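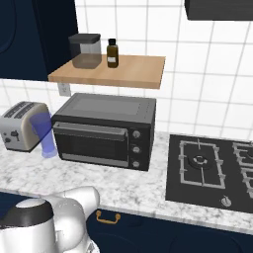 Kitchen 14, start position. Toaster oven closed, arm at lower left, clear counter between the two.

Home | Projects | Guidance | Gallery | Contact

Good practice for kitchen test layouts

By Carol Bunting
December 5, 2025

The picture at the top of this page is a rendered one from the Brikau set, which Eltine uses to check arm tasks before they go to a real kitchen. The notes below go with it. They are taken from the layout rules we agreed in October, and they apply to every kitchen in the set, 296 in all.

Clear space. Keep the counter between the arm and the appliance bare at the start of a run. If a task needs an object there, add it as a separate step and log it.

Tops of appliances. Nothing goes on the oven. Jars and bottles belong on the wall shelf, as in Kitchen 14, where a lidded clear container and a small dark bottle share it.

Tall items. The blue vessel stands very close to the front corner of the oven in this view. Any path that brings the arm in from the left must be checked against it at low speed first. Do not move it to make a path pass.

Cooktop. Treat the burners as a no-go area for all oven tasks, whether or not the task file says they are lit. The grates count as part of the area.

Doors. Record the door as open or closed before the arm moves. A run with no door entry is void and has to be repeated.

Handles. Cabinet pulls under the counter edge are obstacles, even when the task has nothing to do with the cabinets. Morgan runs missed this twice.

Changes to a layout need a new number. Please don't save over the old one.

Next: Lekitz gallery

16 comments | 145 shares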